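What the arms changed at the teardown bench

I run second shift at Brernano, where we take apart retired office computers and servers and sort what comes out. Last October the company put robot arms on the teardown benches. People outside the building ask me whether we lost jobs. I think that is the wrong first question, and I say that as someone who worried about it all summer.

Our headcount on the benches is the same as it was. The work is different, and the pay has not caught up.

Before the arms, a new hire started on towers. You opened the side, pulled the cables, took the drive, took the memory, and moved on. It was dull and it was hard on the thumbs. It was also how you learned. By your second month you could tell from the feel of a connector whether it had a latch you had missed. Reijo Mäkelä trained 10 of us that way, and he hardly used words to do it.

Now the dull part is what the arm practices on, and a person stands next to it, shows it, corrects it, and steps in when a cable won't come. Management calls this supervision and says it is lighter work. It is lighter on the hands. It is heavier on attention, and a person who has been watching a gripper since three in the afternoon is tired in a way a chair does not fix.

Roos Martens, who does our scheduling, showed me that the benches handled 338 machines in the last month before the change and 367 in the most recent one. That is a real gain, and I won't pretend otherwise. But the company spent $3100 on training for the entire shift, and most of that went to a safety course. The rest we have picked up from each other.

I would ask for two things. Pay the person beside the arm as a technician, which is what the job has become. And keep one bench fully manual, so new people can still learn the inside of a computer with their own fingers. Blandine Charpentier, who started in the spring, has never pulled a drive by hand on the clock. She is good with the arm. She also told me she guesses when it gets stuck, and she would like to stop guessing. 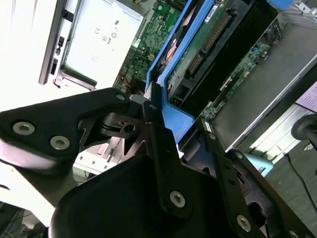
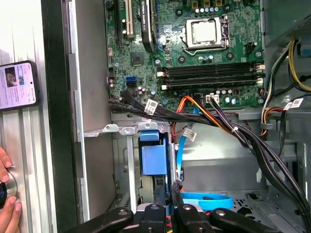

Teardown work at Brernano, with the gripper inside an open computer.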